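Skergate > Simulated Table Work > Pre-Run Check

Checked by Gifty Ansah, comments welcome from anyone on the July set

Both hands upright before start: OK. The right one reaches higher in the frame and leans slightly left, Pentti, but thank you for sorting the wrist offsets!

Space between hands clear: OK.

Croissant on tray: OK, though it sits very close to the right hand. I'd like a bit more room there (Doina feels the same), so please nudge the spawn point before the next batch.

Episode count: 131 saved, 108 kept. Kerttu is going back through the rest, bless her, and may rescue a few.

Hand contact at reset: OPEN. Please watch the first frames of every episode and flag any overlap, even a tiny one.

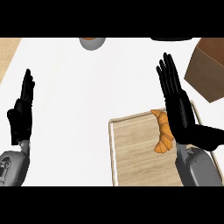

Start pose, croissant on tray, simulated view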